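Speaker notes: Sorting the shared store at Clotska
Evening talk, Thursday, January 23, 2025

Slide 1. Title

Good evening. Thanks for coming out in the cold. I'm going to talk about how a small building with too much stuff in it got its shared store under control. It's mostly about labels and arguing over shelves. If you came for the heating talk, that's next month, same room.

Slide 2. The starting point

Clotska is a block of workshops and studios with one shared store on the ground floor. When we listed what was in it last September we got to 1135 items. That counted a box of screws as one item. Pause here, people usually laugh or groan.

Of those, 897 had no name on them and no date. Some had been there since before the present tenants moved in. The store was full, the corridor was filling up, and people had started buying things we already owned. We found six tile cutters.
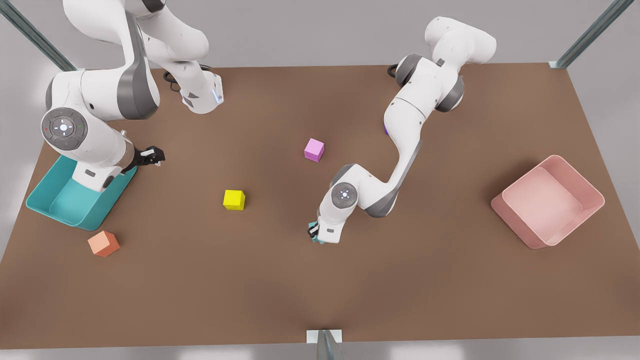 Reading time: 6 minutes

Slide 3. Bins before shelves

Our first mistake was shelving. We bought a run of it from Skovumell, put it up over a weekend and moved the mess onto it. It looked better for a fortnight. The shelves were deep, so things went to the back and stayed there.

What worked was starting with open bins on a flat table. Everything came off the shelf and went through the table before it was allowed back. Three questions for each thing: who uses it, how often, and would we buy it again. If no one could answer the first one, it went in the waiting bin.

Say something about lids. We tried boxes with lids and people put the wrong things in them, because you can't see what's already inside. Open bins get fewer mistakes. They do get dusty. I'll take the dust.

Slide 4. Colour

Ask the room who has a colour system at home. Then ask who else in the house follows it.

We began with 12 colours, one per category. Far too many. People could not remember whether light green was plumbing or paint, and two of our tenants can't tell red from green at all. We cut it down to four and put a word on every bin as well. The word does most of the work. The colour just gets you to the right side of the room.

Keep the words plain. "Fixings" was argued over for a whole meeting and ended up as "Screws and nails".
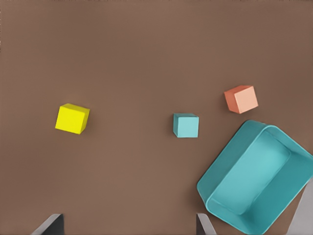 Yellow cube and teal bin on a brown table.

Slide 5. The waiting bin

This is the part I get asked about most. Things with no owner go in the waiting bin with a date on a bit of tape. They stay for six weeks. A list goes up by the front door. After that they are given away or taken to the tip.

Two people were upset in the first round. One wanted a lamp back after it had gone. We now take a photo of each item for the list, and that has stopped most of it - a line saying "lamp, small" is no use to anyone.

Slide 6. The Hodžić unit

Skip this if running late. Hodžić is the joinery firm on the second floor. They had their own store and their own way of doing it, and it's better than ours in one respect: every bin has a fill line. When it reaches the line, nothing more goes in until something comes out. We copied that in the new year.

Slide 7. Keeping it going

We use Trimo for the list. It's a shared spreadsheet with a search box, and it does what we need. Whoever takes the last of something writes it down. This works on most days. On Fridays it does not.

The table stays in the store and is left clear overnight. Anything left on it in the morning goes into waiting. Harsh, but it's the one rule people remember.

Slide 8. Questions

Leave ten minutes. Likely ones: cost (bins were cheap, the shelving wasn't), insurance (ask the landlord), and whether we'll lend things to people outside the building. Not yet.

Switch off the projector at the wall, not with the remote.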